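Two grippers, one fridge door
Speaker notes, Struan Leckie

Slide 1. Title

Say thanks to Zinhle Adams for the slot. Keep it short, they have had lunch.

I was asked to compare the Tosar gripper and the Horgan gripper for household work. I went in doubting the whole exercise and I have come out doubting slightly different parts of it. If anyone wants a winner, they will have to wait until slide 6, and they won't like it.

Slide 2. What the makers say

Both data sheets promise "reliable handling of everyday objects." Read that line out loud, then leave it up for a few seconds. Ask the room what an everyday object is. Someone will say a mug. It is always a mug.

Neither sheet says anything useful about doors. A mug comes with you when you lift it. A door swings on its own path, and if the arm disagrees with the hinge, something has to bend.

Slide 3. How we ran it

Same pair of arms for both grippers, same controller, same person driving (Themba Hlongwane). 921 tries in total over 17 sessions. Tosar got 453 of them, Horgan the rest. Gerrit Hlongwane scored every one from the recordings without being told which gripper was fitted, though he admits he could tell them apart within a minute. So much for blind scoring – say this before somebody else does.

A try passed if the door went from shut to open past a right angle with the fridge still where it started. No second grabs.

Slide 4. The door

Let them look at this one before talking. Small silver fridge, raised up on wooden blocks and cardboard, on a marble tile floor in a lived-in room. The left gripper is against the lower right side of the door. The right arm is standing by with its gripper open.

Point out the handle. It runs along the top edge of the door, and the gripper is well below it. Working on the side of the door asks for a different pull from working on the handle, and I don't think it's fair to put both under one heading called "opens fridge." Most of the demo reels I have watched do exactly that.

Also mention the cables. Every loop on the arm is something that can snag, and neither maker's load figure has anything to say about it.
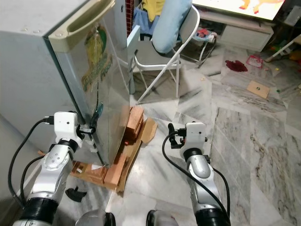

Slide 5. What we measured

Go slowly, this is the only slide with numbers.

176 failures across the two grippers. When we split them by cause, the biggest group had nothing to do with the fingers. The wrist ran out of room partway through the swing and the controller stopped the arm. You could fit any gripper you liked and lose those tries.

Next group: the fingers slid off the door edge. Tosar did this more than Horgan. Before anybody writes that down, the Tosar pads were older when we started. Diarmuid Fahy wanted to swap them halfway through. I said no, and I am still not sure I was right.

Last group: the fridge moved. I count that as a failure. Tosar's support desk does not, and we had a long exchange of emails about it. Skip the emails unless asked.

Slide 6. So which one

Horgan, by a little, for this door. I would not buy it on that basis. The gap is small enough that new pads could close it, and the tests at Hulwood used a different fridge and leaned the other way.

If you have money for one thing, spend it on the controller. We tried Anik for a handful of runs near the end and the wrist stops seemed less frequent, but a handful is a handful. Please don't quote me on Anik.

Slide 7. Still to do

Fresh pads on both grippers, then repeat in December.
Score handle pulls and side pulls separately.
Use the second arm to steady the fridge – Themba thinks this fixes most of it, I think it gives us a new way to fail.
Get a scorer who has never seen either gripper.

Questions. If someone asks about mugs, pass them to Gerrit.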